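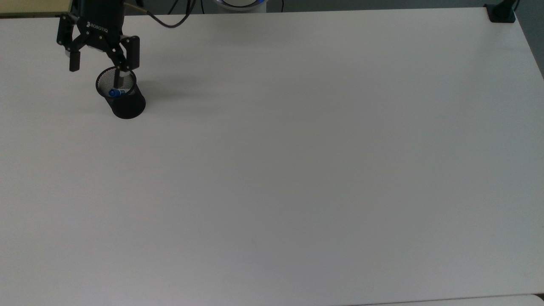
Black mesh pen cup on the white table.

Ticket: Label printer skips every second label after lunch
Product: Westerberg desktop label printer, with the Sustlow print app
Status: Open, then Solved, then Open again, now Solved (fingers crossed)
Site: Gillulholm stationery store, back office

Opening message

Hello, and thanks in advance to whoever picks this one up. We're a small stationery shop and we print our own price labels for pens, notebooks, greeting cards and so on. The printer has been a good little worker for us, so I feel a bit mean writing in to complain about it, but since the Sustlow update in June it has started leaving a blank label between each printed one. Mornings are fine! It's only after lunch that it goes funny, and then it stays that way until we close up.

What I've tried so far: turning it off and on, swapping the USB cable for the one from the old scanner, and a fresh roll. I also cleaned the print head with the little wipe that came in the box, which was overdue anyway. I ran 20 labels as a test at nine in the morning and every one was lovely. The same job at two in the afternoon came out with gaps all the way through.

Reply from Sustlow support

Thank you for such a careful write-up, it saves us a lot of back and forth. Blank labels nearly always mean the gap sensor is losing its place. Could you please open Settings, then Media, and let us know what is in the "Label length" box? Could you also tell us which brand of labels you use, and whether the printer sits near a window?

Shop reply

The label length says 62 mm. Our rolls are the Polleria ones, the matte white, and I've just put a ruler on one and it's 60 mm, so there's a clue for you. I'm fairly sure I never changed that setting, although I did click through a few screens when the update came up, so I won't swear to it.

And yes, it's near a window, a big west-facing one. The colour of the labels comes up beautifully in that light and I've always liked working there.

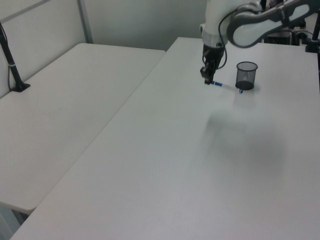 I've set the length to 60 and saved it, then printed a sheet's worth of the blue ballpoint prices. Much better, only one blank in the whole run. I'll mark this as solved and leave you in peace.

Shop reply, Friday

Sorry, me again. It was good for a day and then back came the gaps, a bit after three. The setting still says 60, so it hasn't slipped back. I did notice the printer lid was in full sun at the time.

Reply from Sustlow support

No need to be sorry at all. The length was one half of it and we think the sun is the other. The lid on that model is see-through, and strong light can reach the sensor. Please move the printer away from the window or pull the blind down, then hold the feed button until the light flashes twice. It will push out a few labels while it measures the roll, and you can throw those away. Please also install version 17 of the app if you haven't already.

Shop reply

Done, done and done. The printer now lives on the filing cabinet, where it's a bit of a stretch for me but perfectly happy. I've printed all the greeting card prices this afternoon, right through the sunny part, without a single blank. Would you mind leaving the ticket open over the weekend, just in case? Thanks ever so much for your patience.

Reply from Sustlow support

Happy to. It will close by itself on our side if we don't hear from you, and replying to any of these emails will open it again.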